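Chapter 9
Planning and Paying for a Robot Work Cell

When the Grendico packing shed first looked at automation, the owners asked one question: how much is the arm? Tsutomu Kinoshita, who handled their purchasing, came back with a quote from Igwe and a second page nearly as long. The second page listed everything the quote left out.

This chapter is about that second page. By the end of it you should be able to draw up a budget for a small cell, compare two suppliers on equal terms and set a date for a decision.

We start with some terms. The capital cost is what you pay to have the equipment standing in your building and ready to run. The operating cost is what you pay each year after that, including power, spare parts, servicing and labour. In the Grendico case the arms made up 58 per cent of the capital cost. The rest went to the frame, grippers, wiring, freight and training.

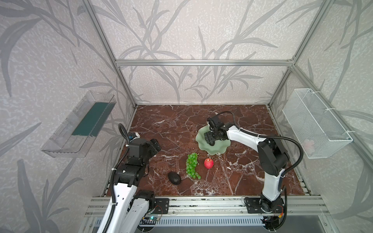 Small items are easy to miss. Cable ties, brackets, baskets and trays came to $1359, and none of them had been in the first draft. Kinoshita now keeps a separate line for them and fills it in before he asks for quotes.

Timing matters as well. Flerkau, the other supplier, allowed 63 days for delivery, so an order placed in January could not be running before autumn. Section 9.1 sets out the Grendico budget in full. Section 9.2 covers leasing, using the Gulia contract.

Key terms: capital cost, operating cost, lead time, salvage value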